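Subject: Re: [kitchen-table] lemon marmalade, the no-pectin kind
From: Meifang Li
To: kitchen-table list

Juraj Polák wrote:
> Made the Simões recipe again and it's still syrup. I boiled it for 48
> minutes and my wife pours it on pancakes now. Is it the sugar? Also
> how thin are you all slicing? Mine look like poker chips.
> Juraj

Hi Juraj, hi everybody,

Oh, I feel for you! My first three batches were pancake syrup too (good pancake syrup, but still). I've been making this one every December since we moved to Prestlow, and I have opinions, so get a cup of tea.

First, I don't think it's the sugar. I think you're throwing out the seeds. The printed recipe says "seed the lemons" and then never mentions the seeds again, but that's where most of your set comes from. Tie them up in a bit of cheesecloth, drop the bundle in the soaking water, leave it overnight, and then squeeze it hard with your hands the next day. It's gross and slimy and that slime is what you want.
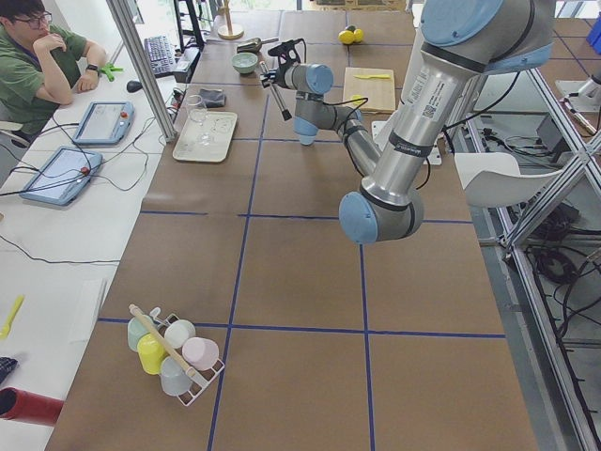 Second, the soak. I know everyone is in a hurry, me included, but the peel has to go soft before any sugar touches it. Once the sugar is in, the peel stays as tough as it was that minute. I simmer mine in plain water for 90 minutes with the lid half on, and I don't feel bad about it if it goes longer.

As for slicing, poker chips are too thick! I go as thin as I can stand to, then cut the rounds in quarters. My sister in Kumemano leaves hers in whole rounds and they look gorgeous against the glass, but you try getting one to sit on toast.

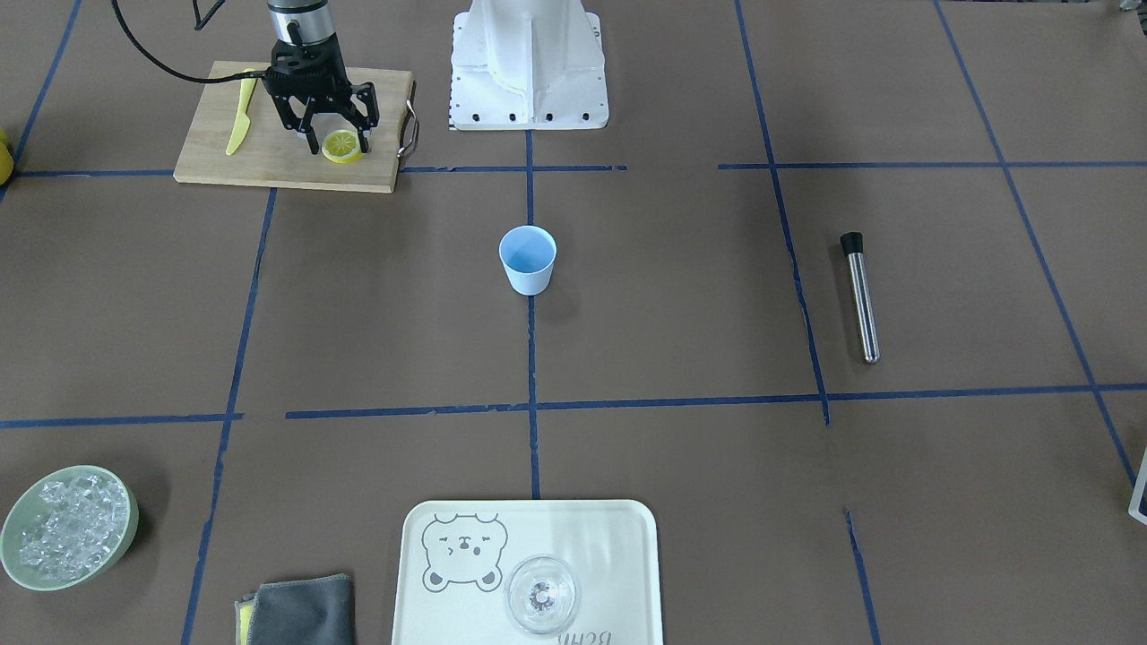

And if your knife is skidding on the rind, take a sliver off one side of the lemon so it sits flat. I did that late in life and felt pretty silly.

Okay, what I do, in order:

1. Scrub the lemons in hot water to get the wax off. Slice, saving every seed and all the juice that runs off the board.

2. Soak overnight with the seed bundle, enough water to cover and then a bit more.
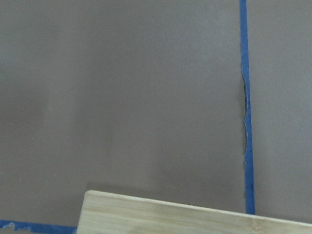
3. Simmer until you can squash a piece of peel between your fingers. Squeeze the bundle, then take it out.

4. Add the sugar, stir till it's all melted, and then boil it hard. Don't stir much after that.

5. Start testing on a cold saucer once it looks glossy and the bubbles get fat and slow. If it wrinkles when you push it, pull it off the heat right away.

Let it sit ten minutes before you fill the jars or the peel all floats to the top.

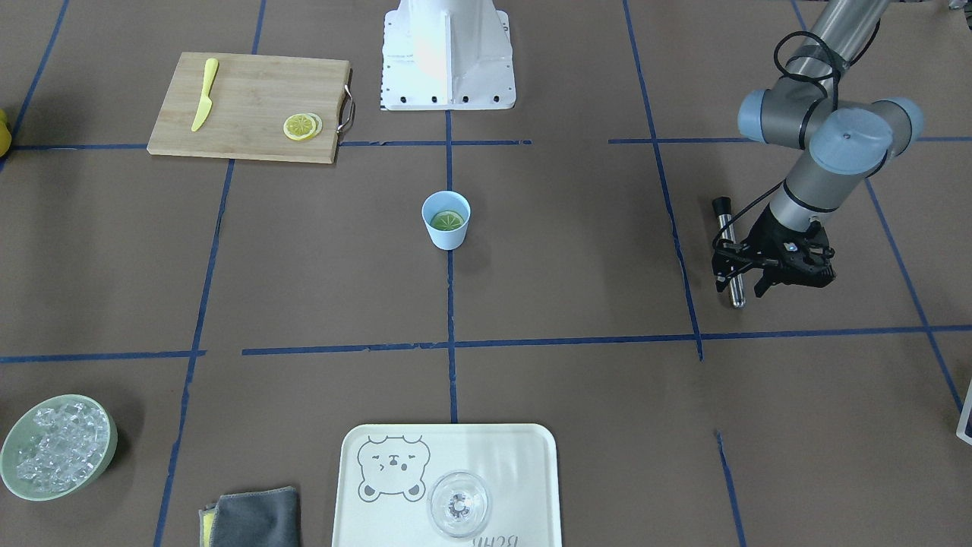

Lemon slices on the board, with the yellow knife.

Oh, and pot size! If you're using that tall Flaltar stockpot you wrote about last year, that could be half your trouble. You want something wide so the water can get out. I split mine over two pots when I did 93 lemons for the school fair (never again, my hands stung for days).

Has anybody tried it with part grapefruit? I have a bag of them going soft on the porch and I'd love to hear before I commit.

Meifang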